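Ellardの皆さん、ヴァルチャクさん(Bożena Walczak)へ

前輪ハブ改良の助成について、二回目の進捗報告です。日付は2021年10月9日付でお願いします。前回の報告が「硬すぎる、表ばかりだ」と言われてしまったので、今回はいつもの調子で書きます(表がお好きだった方、ごめんなさい。数字の一覧は別ファイルに残してあります)。

## まず今の状態

ハブ本体の試作は二型目まで来ました。一型目は夏の終わりに走らせてみて、ベアリングそのものは元気だったのに、シール側のリップが砂でやられて早々に引退です。二型目ではリップの当たり面を少し内側に逃がして、外にもう一枚、接触しない形のダストカバーをかぶせました。見た目はちょっと野暮ったいんですが、これが効いている感じがします!

走行距離は二型目の一本で、いま2531キロです。オドメーターの数字そのままなので半端ですが、丸めるのも気持ちが悪いのでこのまま載せます。途中で一度も開けていません。開けたくて仕方がなかったんですけど、開けたらグリスの状態が変わってしまうので我慢しました。カチョロフスキさん(Witold Kaczorowski)には工房に来るたび「まだ開けてないだろうな」と釘を刺されています。

走っているのは主にPimden側の林道です。雨のあとに細かい粘土が浮くところがあって、ハブにとっては最悪、こちらにとっては最高の道です。Laskowskaの舗装路も混ぜていますが、全体からすると少なめで、ほとんど移動のついでだと思ってください。
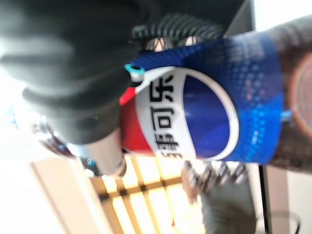 シールの話をもう少しさせてください。前回の報告で「回転が重い」と書いた件ですが、あれはリップの締め代を欲張りすぎたのが原因でした。締め代を減らすと軽くなるけれど水が入る、増やすと水は止まるけれど熱を持つ。教科書どおりの悩みで、教科書どおりに悩みました。工房でこの話をするとき、私はよくペットボトルを例に出します。ペプシのボトルを横に寝かせても、キャップさえ閉まっていれば中身は出てこない。動かない口をふさぐのは、あんなに安い部品でできてしまうんですよね。ところがハブは口が回り続けるので、ぎゅっと締めるわけにはいかない。そこで二型目は、リップには軽く触れる仕事だけをさせて、水の大半は手前の迷路みたいな隙間で落とすことにしました。迷路の段は二つで、三つ目も削ってみたんですが、幅が足りなくてローターの取り付け面に食い込みました。これは図面の段階で気づくべきでした、はい。

手で回したときの感触は、一型目とはまるで違います。前輪を浮かせて指ではじくと、すうっと回って、止まる間際にバルブの重さで少し戻る。あの戻りが出ると嬉しくなります(一型目はぴたっと止まって、それっきりでした)。

## うまくいっていないこと

いい話ばかりだと怪しまれるので、こちらもちゃんと書きます。

ひとつ目はアクスルの表面処理です。Pleriaに頼んだ分が、色は綺麗なのに寸法がばらついて戻ってきました。きつい個体はベアリングの内輪が手で入らず、軽く温めてようやく入るくらい。ゆるい個体はするっと入ってしまって、これはこれで困ります。リスティッチさん(Krum Ristić)が先方と話してくれて、次の分は膜厚を薄めに振ってもらうことになりました。費用は最初の見積もりの中で収まる約束ですが、納期は延びます。

ふたつ目は左側のカラーです。フォークの内側に当たる面に、うっすら円い擦れ跡が出ています。締め付けトルクが足りなかったのか、面の直角が出ていないのか、まだ決めかねています。イェンさん(Yuxi Yan)は直角のほうを疑っていて、私はトルクだと思っています。測れば終わる話なのに、定盤を置いた部屋が引っ越しの荷物で埋まっていて近づけません。来週には片付くはずです。

みっつ目、これは私の失敗です。一型目を分解したとき、左右のシールを同じトレーに入れてしまいました。リップの減り方は左右で違っていたのに、どちらがどちらだったのか、今となってはわかりません。ブレーキ側の熱の影響を見る絶好の材料だったのに、もったいないことをしました。二型目からは外した瞬間に油性ペンで印をつけます。

## 乗った人の感想

自分だけで乗っていると良いことしか感じなくなるので、ジェリンスキさん(Remigiusz Zieliński)にも乗ってもらいました。条件は「ハブのことは何も聞かずに、普段の道を普段どおり」。戻ってきての第一声が「タイヤ替えた?」だったので、思わず笑ってしまいました。替えていません。空気圧も同じです。

ご本人いわく、ブレーキを引きずりながら轍を乗り越えるときに、ハンドルにくる細かいがたつきが減ったそうです。私も同じところで同じことを感じていて、そこは素直に喜んでいいのかなと思います。ただ、ブレーキをかけていない直進では違いがわからない、とも言われました。これも私と同じ意見です。高いお金をかけて直進が変わらないのか、と言われると少しつらいのですが、もともと狙っていたのは荷重がかかったときのこじれなので、順当な結果だと受け止めています。

あと、重いと言われました。持った瞬間に。これは鋭い。二型目は純正より50グラムほど重くなっていて、そのほとんどがダストカバーとそれを留めるリングの分です。カバーの肉を抜けば多少は戻せますが、石が当たる場所なので、薄くするのはちょっと怖いです。量産を考えるなら材料を変えるほうが先かもしれません。

## お金と時間

予算の使い方は、加工費がほぼ計画どおり、消耗品が少し足を出しています。グリスを5種類試したせいです。計画書では2種類でした。どうしても低温側の粘りが気になってしまって、取り寄せては塗り、塗っては回し、をやりました。最終的に残ったのは計画書に最初から書いてあった銘柄のひとつなので、遠回りと言われれば遠回りです。超えた分は旅費の残りから回したいと考えています。夏の展示会に行かなかったので、その分がまるまる残っています。費目の変更に書類が必要でしたら、様式を送ってもらえると助かります。

時間のほうは、アクスルの再処理待ちがそのまま響きます。当初は今ごろ三型目を組んでいる予定でした。いまの見込みだと、部品が全部そろうのが11月に入ってからで、そこから組んで慣らして、となります。最終報告の期限を動かしてほしいとまでは言いませんが、三型目の走行距離は計画書の数字に届かないかもしれません。届かない場合は、二型目をそのまま走らせ続けて距離を稼ぎ、三型目は短い距離で分解して中を見る、という形に組み替えたいです。ここはヴァルチャクさんのご意見を聞かせてください。

## 次にやること

- 二型目をついに開ける(カチョロフスキさん立ち会い。抜け駆けしないよう約束させられました)
- グリスを右と左で分けて採取し、色と混じりものを見る
- 左カラーの直角を測る
- Pleriaから戻るアクスルを全数測定して、外れたものは返す
- 三型目のダストカバーを樹脂で一枚作ってみる

樹脂のカバーは、イェンさんが前からやりたがっていたものです。私は石で割れると思っていますが、割れたら割れたで写真を送ります。割れなかったら謝ります。

それから前回ご質問のあった、後輪への展開について。構造としてはそのまま使えそうなんですが、後ろはスプロケット側のダンパーが横に力を逃がしてくれるので、前ほど差が出ないと思っています。今回の助成の中ではやりません。図面だけは暇を見て描いていて、見たい方には送ります(まだ寸法が入っていないところだらけです!)。

工房は午後ならたいてい開いています。来られるときは、前の日までにひと声かけてください。表の通りが工事中で、車は裏の門から入ってもらうことになります。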